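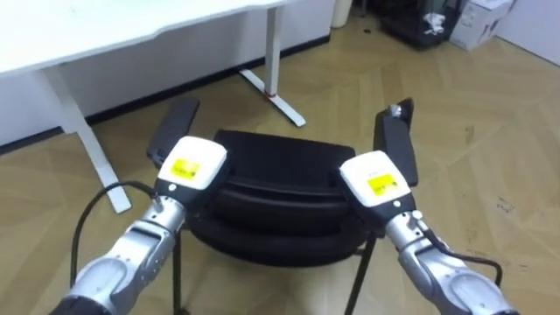 Stuhl sucht Platz: Möbeltausch bei Plenia geht in die nächste Runde

Wer in letzter Zeit bei Plenia vorbeigeschaut hat, der weiß es schon: Der Möbeltausch ist zurück! Seit März wird im Erdgeschoss wieder geschoben, gerückt und probegesessen, und ich war gestern Nachmittag selbst da (eigentlich nur kurz, daraus wurden dann zwei Stunden, man kennt das).

Diesmal geht es vor allem um Sachen fürs Arbeiten zu Hause. Schreibtische, Regale, Lampen und eben Stühle, Stühle, Stühle. Rund 27 Möbelstücke sind bisher zusammengekommen, und das ist für den Anfang richtig viel. Beim letzten Mal hatten wir um diese Zeit noch hauptsächlich Bücherkisten und einen sehr traurigen Couchtisch.

Mein persönlicher Favorit ist ein schwarzer Polsterstuhl mit dicken, rundlichen Wülsten an Sitz und Lehne, fast wie übereinandergelegte Kissenrollen. Dazu schmale schwarze Metallbeine und Armlehnen, die seitlich schräg nach oben abstehen. Auf dem hellen Parkett macht er ordentlich was her, finde ich, und neben einem weißen Schreibtisch kann ich ihn mir auch auf Dauer gut vorstellen. Ich hätte ihn am liebsten gleich mitgenommen, aber mein Arbeitszimmer hat ungefähr die Größe einer Speisekammer und es stehen schon zwei Stühle drin. Also: Wer Platz hat, bitte melden!

Mitmachen geht ganz einfach. Ihr bringt ein Möbelstück vorbei, bekommt dafür einen Zettel und dürft euch etwas anderes aussuchen. Geld fließt keines. Wer nichts zum Tauschen hat, kann sich auf die Liste setzen lassen und kommt am Ende dran, wenn noch was übrig ist. Pro Haushalt dürfen bis zu 3 Teile abgegeben werden, bei sehr großen Schränken bitte vorher Bescheid sagen, durch die Tür zum Hof passt nämlich längst nicht alles. (Fragt mich nicht nach dem Vertiko.)

Neu ist in diesem Jahr, dass Brito die Polster mitmacht. Die kleine Werkstatt schaut sich lose Nähte und durchgesessene Sitze an und sagt ehrlich, ob sich das Flicken noch lohnt. Kleinigkeiten werden direkt vor Ort erledigt, für alles andere macht ihr am besten einen Termin aus. Ich habe schon meinen alten Lesesessel angemeldet und hoffe das Beste!

Geöffnet ist nachmittags ab 14 Uhr, der Eingang ist wie immer über den Hof. Parken ist dort leider schwierig, zum Ausladen dürft ihr aber kurz vor dem Tor halten. Wer ein Teil nicht allein tragen kann, klingelt einfach, dann kommt jemand mit dem Rollbrett runter. Filzgleiter gibt es am Eingang gratis dazu, und die solltet ihr auch wirklich benutzen, das Parkett ist frisch geölt und soll bitte noch eine Weile so schön bleiben.

Was am Schluss keinen Abnehmer findet, geht an das Sozialkaufhaus Stonden. Getauscht wird noch bis Ende des Monats.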